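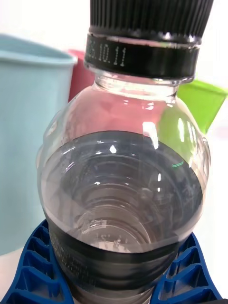

Water bottles, again

Quick one before the holidays. Deliveries to the Clunwood building switch over on Fri 12 December, so if you want a case for your floor get your name on the sheet by the front desk before then. After that, nothing until April. Sorry, not my call.

Prices same as last year. Peto still has the order book, Galanis does the drop-off, loading door only please, the side door sticks.

Few reminders:

Date codes. Look at the band round the neck, small white print, easy to miss. Oldest to the front of the shelf, newest at the back. Takes a minute. We tipped out 20 bottles last month that had been sitting behind the printer paper and it was a shame.

Half-full ones. Write your initals on the cap or take it home. Anything left in the meeting rooms overnight gets poured on the plants (the plants are doing great).

Empties. Caps on, squash them flat, blue bin. We sent back 2,290 this year against 2,000 the year before, so thank you, realy. Warik floor had the most, again.

Refill tap by the stairs is working now, cold side only. Bring your own bottle and use that when you can.

Questions to Marianna Kaczmarczyk, mornings are best.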